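Bondaven Kitchen Goods – Questions We Hear a Lot

Which way should I turn my dish rack?
Whichever way suits your counter, really! We like the long side running away from us, with the plate slots at the far end, so bowls and cups can go in the open part up front.

Can glass plates share a rack with everything else?
Yes, and plenty of our customers do just that. Give each one its own slot, and put the glass ones in last – they do hate being knocked.

Do I need a full matching set?
Oh, goodness, no. A clear glass plate with a bit of red printing in the middle and a little orange-red one look very cheerful on either side of a dark wire rack, and mixed plates are easier to replace, too.

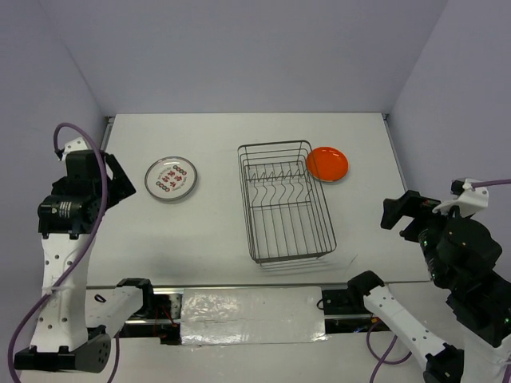 How do I return a rack?
Send it back to our Istolow shop within 13 days, with your receipt tucked in, and we'll gladly swap it for another.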